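Handling and Shared Workspaces
Course notes, part 4: When two arms want the same square
January 2021

Welcome back, and thank you for all the questions you sent in after the last part. I have tried to fold most of them in here, which is why these notes have grown rather longer than I promised. Do read them with a cup of something, and skip the bit on log formats if you already did the Clovine exercise with Reto Gruber's group.

What we are looking at this time is a fault, and a fairly humble one. No one was hurt, nothing caught fire, and the damage came to one bent finger and a bruised afternoon. I like it as a teaching case all the same, because every one of you will meet something like it, and because the first three explanations we came up with were wrong.

The set-up

The Tadel bench has two arms working over one tabletop, with the surface marked off into cells by blue tape. The arms pick up coloured blocks and put them down in whichever cell the plan asks for. Each arm has its own controller, and a small program called Provik sits over the pair of them and hands out cells. An arm asks for a cell, Provik says yes or wait, the arm does its business there and gives the cell back. If you have ever shared a bathroom with a large family you already understand the principle.

The tape is there for us, I should say. The arms don't look for it. They work from a stored map of the grid, measured once by touching off at the corners, and the tape was laid to match that map so that a person standing by the bench can see at a glance which cell is which. Please hold on to that, as it matters further down.

What happened

We were running a set of 200 placements overnight, at the slow speed, with the guard closed. At placement 79 the left arm went down into a cell to set a block, and the right arm came across the same cell on its way somewhere else. They touched finger to bracket. The left arm felt the push and stopped, as it should. The right arm did not stop straight away. It carried on for 500 milliseconds, which doesn't sound like much until you watch it, and then it tripped on its own force limit.

Sarahí Villalobos found the bench in this state the next morning and did the most useful thing anybody did in the whole affair, which was to leave it alone. She pressed the stop, hung the tag on the guard and copied the logs before anyone had a chance to jog the arms apart. I know how tempting it is to tidy up. Do please resist it! A good half of what we learned came from where the joints were sitting.

The wrong explanations

Our first thought was that the map had drifted. Somebody pointed at the tape, said it looked crooked against the fingers, and off we all went measuring tape. You will remember that the arms never look at it. We spent most of a morning on this, and the map, when we finally touched off the corners again, was perfectly good.

Our second thought was that Provik had given the same cell to both arms. This was a respectable idea and I would have put money on it. The log showed only one grant for that cell, to the left arm, made properly and not yet given back.

Our third thought was a late message, and Baltazar Huerta wrote a very nice little test for it, sending delayed replies to the right arm to see whether it would move without leave. It waited every time, as patient as a cow at a gate.

The real one

The right arm never asked for the cell, because by its own lights it never went there. Its start was in one cell and its goal in another, and it asked for both of those. What lay between them it treated as open air. For most moves that was fair enough, as the path lifted high and passed well over everything. But in April of the year before, the travel height had been lowered to save time, and whoever made the change (it was me, I'm afraid) checked it against the height of the blocks and forgot to check it against the height of another arm at work.

So we had a rule about where an arm may stop and no rule about where it may pass. The late stop was a separate matter. The force limit on the right arm was set for carrying, and it had stayed at that setting with the fingers empty and open.

What we changed

Provik now hands out every cell the path crosses, including those under the travel line. It costs us a bit of time and there is more waiting about. The force limit drops whenever the gripper is open. A stop on either arm now stops the other through a wired line, without going through the program at all, and that is the change I would keep if I were only allowed one.

To think over before we meet

Suppose both arms each hold one cell and each want the other's. Work out on paper what our new rule does with that, and bring your sketch. Then have a look at the Quezada report in the shared folder, pages on recovery only, and note down who was allowed to move the arms after the stop and what they had to check first.

The view below is from the wrist of one of the arms, out over the taped grid. 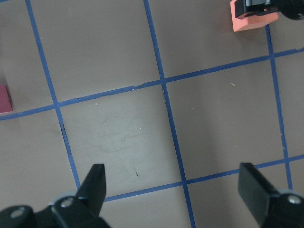 Zübeyde Sarıgül wrote back to ask whether the wired stop might make things worse when one arm is pinning the other, as both would then hold still with the push left on. She would like to see a small back-off move added, by hand and at the slowest speed, and wonders if we could try it with a foam block between the fingers before the next long run.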